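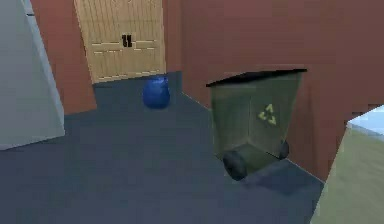 Squeaky bamboo floor, only in winter?

Posted by nivby_fan

Hi all! I've finally got my dream floor down (Flandura click-together bamboo, I love it so much) and it was silent all summer. Then the heat came on and now there's one stretch in the hallway that chirps every time I step on it. It's 222 square feet in total and the noise is only in that one strip, maybe two boards wide. Do I have to pull it up? I'd really rather not, the baseboards are painted and everything!

Flandura_floors_forever

Don't pull anything up yet! Mine did exactly this the first winter and it drove me up the wall until I bought a cheap humidity meter. The house was down at 15 percent, which is crazy dry, and the boards had shrunk just enough to rub at the joints. I started running a humidifier overnight and aimed for the low forties. It took almost a month to settle, so be patient, but wow, what a difference.

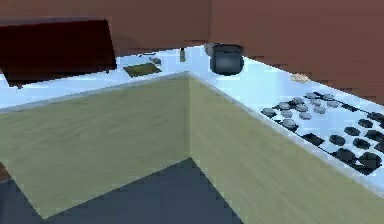
While you wait, you can work a little dry powdered graphite or plain talc into the seam with a soft brush. Walk on it, brush again, wipe off the extra. Go easy with graphite on a pale floor, it leaves gray smudges. I did mine twice and haven't touched it again. Also check that the gap around the edges is still open. My hallway trim was nailed tight to the floor on one side and that side was always the noisy one.

trellix77

talc works. dont use oil or wax, you'll never get it out of the joint

quintana_st

Agree on the humidity, but I'd look at the underlayment too. If the board dips when you press it with your hand, there's a low spot underneath and powder will only quiet it for a while. I had one by the closet and ended up lifting four rows to fill it. Slow job, but kind of fun once you get the hang of unclicking them! Start from the nearest wall and number the backs with painter's tape as you go.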